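January
By Kedir Hailu, Store Systems Support

Ticket 1203: Walk-in humidor, Dunbar store - humidity falls overnight and recovers by opening time

Status: Closed, with follow-up items
Priority: 2
Equipment: Hodon humidifier, wall controller, Otow monitoring service
Reported by: Dunbar store

Summary of the report

The Dunbar store reported that relative humidity in the walk-in humidor was dropping after closing and returning to the set level shortly before the doors opened. Staff had not noticed a problem during trading hours. It came to light when the store manager reviewed the Otow log for the previous week and found the same dip on every night of it. The room holds 2000 cigars on open shelving and in dress boxes, and most of the boxed stock is kept with the lids closed.

The set level for the room is 69 percent. The lowest overnight reading was 58 percent. No cracked wrappers had been found when the ticket was opened, but two customers had remarked that single cigars taken from the upper shelf burned hot and unevenly. The store withdrew the upper shelf from sale pending inspection and moved the singles to the cabinet humidor behind the counter.

Initial response

The store was asked to leave the set level unchanged. Raising it to make up for an overnight loss would have left the stock too damp during the day and would have made the log harder to read. The store was also asked not to place bowls of water or wet sponges in the room. Both had been suggested by a member of staff and both carry a risk of mold, particularly near the cedar back panels.

Support requested the following from the store: the full Otow log, the model plate details from the humidifier, the type of water in use, and the time at which the sales floor heating changes over to its night setting.

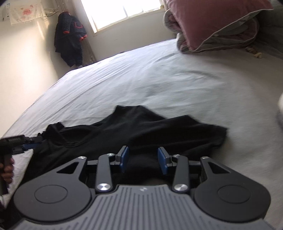 Attachment 1. Open gripper and black garment on bed.

Check of the sensors

The room has two sensors. One is mounted beside the door at shoulder height and feeds the wall controller. The other hangs at the rear, close to the ceiling, and reports only to Otow. Both were placed in a sealed bag with a salt calibration pack and left until the readings settled. The door sensor agreed with the pack. The rear sensor read slightly low, and a correction was entered in Otow.

The correction accounts for a small part of the difference only. Once it had been applied, the overnight dip was still present in both sets of readings, so sensor error was ruled out as the main cause. The store has been reminded that sensors are to be checked in this way every quarter and that the result is to be written in the humidor book. The last entry in the Dunbar book was illegible.

Check of the water supply

The humidifier draws from a removable tank. The store confirmed that distilled water is used and that the tank is filled at closing. A light scale deposit was found on the float. This would suggest that tap water has been used at least once in the past, although no member of staff could recall doing so. The float was cleaned with white vinegar, rinsed in distilled water and refitted. It moved freely both before and after cleaning.

The wick was found to be discolored at its lower edge and was replaced from store stock. The old wick was kept back until the ticket could be closed. No change was seen in the log on the night after the wick was replaced.

Check of the door

The door seal was tested by closing the door on a strip of paper at points along each side. The strip was held firmly along the hinge side and the top. It pulled out easily at the lower corner on the latch side, where the seal had flattened. A replacement length was fitted by the store's maintenance contractor, and the drop on the following night was smaller, with the lowest reading at 61 percent. The seal was therefore treated as a contributing fault and the ticket was kept open.

Staff were asked whether the door was being opened after closing. The evening supervisor confirmed that stock is returned to the room during the closing routine and that the door is not opened again until morning. The alarm record supports this.

Comparison with the Sukville store

The Sukville store has the same Hodon unit and a room of similar size. Its log for the same week showed a steady line with no overnight change. Sukville was asked to send photographs of its controller settings screen, and these were compared with the settings at Dunbar. The set level, the alarm limits and the fan delay were the same. The difference was found on the schedule page. At Sukville the schedule was off. At Dunbar it was on, with the fan and humidifier placed in reduced mode from closing until 7:00 a.m.

The Dunbar manager was not aware that a schedule existed. The page is not shown on the main menu and is reached by holding the mode key. The controller does not record who changed a setting or when. The Otow log shows that the overnight dip began on a Wednesday, the same day on which the electrician attended the store to replace the lighting timer for the display window. It is possible that the schedule was switched on while the circuits were being tested, but this cannot be confirmed and no further inquiry is proposed. 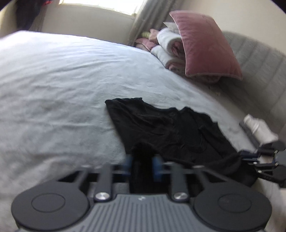
Attachment 2. Black T-shirt on bed, fold held between blue finger pads.

Corrective action

The schedule was switched off at the Dunbar controller by the store manager, with support on the telephone. The controller was then restarted and the schedule page was opened again to make sure that the setting had been kept. It had reverted to on. The procedure was repeated, this time holding the save key until the display blinked, and the setting was kept after a second restart. Stores carrying out this change should note that a brief press of the save key closes the page without storing anything.

The room was left closed overnight with the upper shelf empty. The door sensor stayed between 68 and 70 percent until morning. The same result was obtained on the next night, with the shelf restocked.

Condition of stock

Singles from the upper shelf were examined by the store manager before being returned. Wrappers were intact, though several of the thinner sizes felt firm at the foot. These were set aside in the cabinet humidor to recover slowly and are not to be sold until they have been examined again. Boxed stock was sampled from each shelf and was found to be in good order. The closed boxes appear to have protected their contents well, as would be expected with a loss lasting only part of each night.

The two customers who had remarked on the burn were offered replacements from the cabinet. One accepted. The other preferred a credit, and this was entered on his account.

Pipe tobacco in sealed tins was not affected and was not inspected. Open jars of loose blend are kept on the sales floor and fall outside this ticket.

Follow-up items

1. Dunbar is to review the Otow log each morning for the remainder of the month and to report any overnight reading below 65 percent. The Otow low alarm was set at 55 percent and so did not sound at any time during the fault. It has been raised to 64 percent at both Dunbar and Sukville.

2. All stores with the Hodon controller are to check the schedule page and confirm by reply to this ticket that it is off. Sukville has replied. Replies from the remaining stores are outstanding.

3. The controller instructions in the store handbook make no mention of the schedule page. A paragraph has been drafted and sent to the handbook editor - the wording on the save key is still to be agreed.

4. Contractors working on any circuit that serves a humidor are to be accompanied by a member of staff, and the controller is to be checked before they leave the building.

5. The spare wick used at Dunbar is to be reordered. The store now has none in stock.

Closing note

The store manager confirmed by telephone that the upper shelf is back on sale apart from the items set aside. The old wick may be thrown away. Any further loss of humidity at Dunbar should be opened as a new ticket, quoting this one for reference.

K. Hailu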